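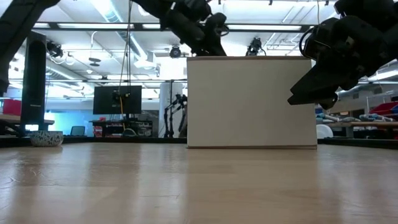
Week 4: looking after the Hernby cell

I do this check before every session, and it takes me eight minutes (longer if I've had no coffee!). Arms parked first, please, then run a finger along each cable loop and feel for anything pinched near the wrist. Next, open and close both grippers and watch the fingers, they should meet evenly. 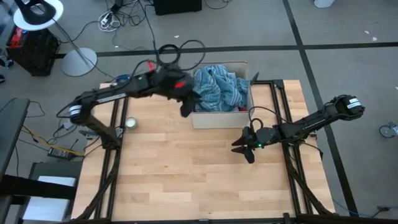 Two-arm table, box of striped cloth near the top.

Last thing, check the clamps on the frame. Mine had crept a bit in January, so I now write the readings in the Widlow log, page 564.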